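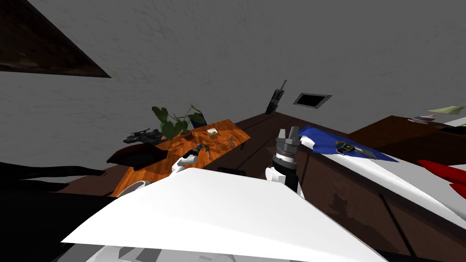

A plant and a few tools on the table.

I moved to Bonport for the cheap rent and stayed for the repair night. Every Wednesday people haul their dead toasters and wobbly lamps down to the old ferry hall, and somebody shows them how to open the thing up. I've gone for two years now and I'm going to say it - every town should pay for one of these out of the regular budget, same as the library.

My own record is mixed. I fixed a fan, ruined a radio, and spent 47 dollars on parts for a Vavura mixer I could have replaced for 74 (my sister still brings this up). But I know what's inside a mixer now! I'm a little less scared of everything else with a plug on it, too.

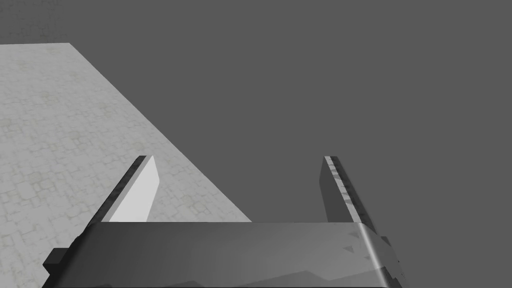
Isn't it cheaper to just buy a new one?
Sometimes, sure, especially with small stuff like kettles. The hall saves you money on the bigger things, and you get to keep the one you liked.

The town council gave the hall 200 dollars last year. Two hundred! The new sign at the Tesau parking lot cost 704, and all it says is where the parking lot is, which you can tell from the cars. I'm not against signs. I just think we got the amounts backwards.

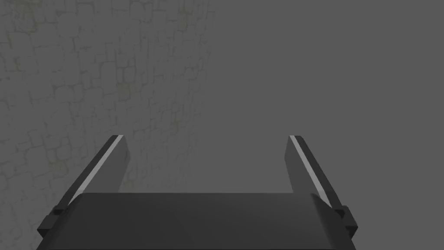 Dark gray against the background.

What I'd like is boring: heat in October, a decent set of screwdrivers, and the doors open past eight so people coming off the late shift at Ong can make it. My neighbor says folks will only value it if they pay at the door. Maybe, but they don't pay at the library door either, and that place is packed on a rainy afternoon.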